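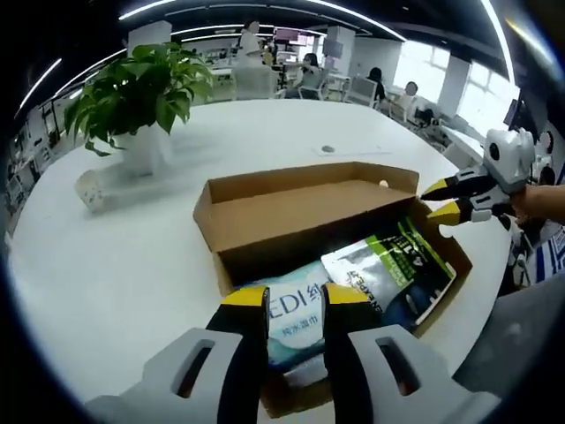
Wet wipe

A wet wipe is a small damp cloth folded into a soft plastic packet, and I'm probably the wrong person to write a calm article on it, seeing as I buy them by the carton (my pantry shelf holds 42 packets right now, don't tell Linnea Lunde). Most are made of nonwoven fabric, soaked in water with a little cleanser and a preservative.

Types

You've got baby wipes, household wipes and face wipes, and the face ones are where the packaging gets loud! Baby packets stick to pale colors, while the grooming aisle loves silver, black and green.

Packing and mailing

Soft packets travel best in a shallow corrugated box, flat or tipped against the side wall. A folded cardboard divider keeps them from sliding – I reuse mine until they go floppy.

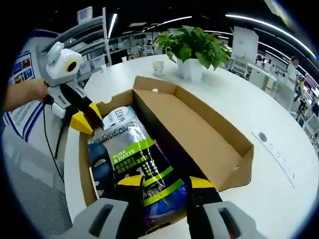 L'Oréal Men Expert "Pure & Matte" package in a cardboard box with an upright divider or flap.

Storage

Keep them sealed and away from radiators. Once a packet is open I press the flap down hard and try to finish it within two months. Please don't flush them, even the ones that say you can (my plumber has opinions).

See also: Paper towel, Corrugated box, Face wash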